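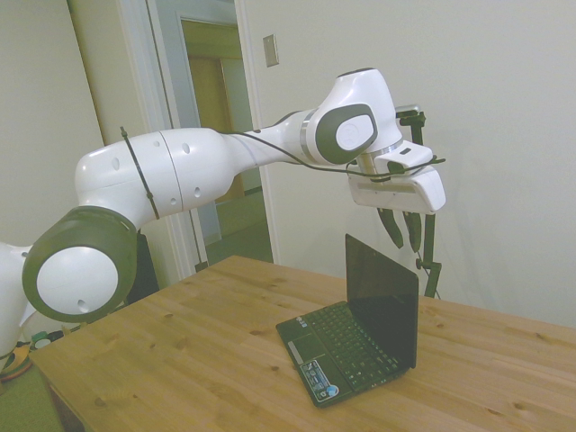 Is the Clotley paper mill open day worth the drive if you don't work in printing?

It is worth it if you like seeing how an ordinary thing gets made. The tour is paced for people with no background in the trade, and the walk takes most of a morning.

We went on the Tuesday, when the gates opened at 9. Parking is in the field across the road, and the path down to the mill was muddy in March, so wear boots. Admission is $14. The guide for our group was Velimir Vukadinović, who has run the beater room for 22 years and knows every valve in it.

The mill makes cotton rag paper, mostly for bookbinders and watercolor painters. The rags come in bales from a shirt factory in Prevness. They are sorted by hand, cut, and beaten in water until the fibers come apart. The beater is loud and we were given earplugs at the door. After that comes the vat room, where Sorin Đorđević was forming sheets on a mold. He lets visitors try one each. Mine came out thick on one side and thin on the other, and he put it back in the vat.

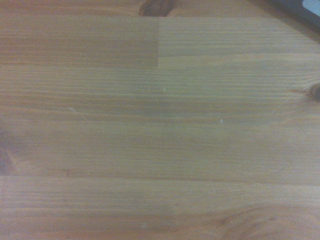

The drying loft is up a steep stair with a rope rail. Sheets hang there for several days, depending on the weather, and the shutters are moved by hand to control the air. Anyone who has trouble with stairs can wait in the shop, which sells seconds by the pound.

Lunch was soup and bread from Dumitrescu, the bakery by the bridge. They ran out by 12:30. The afternoon group goes in at 1, and the last one at 3.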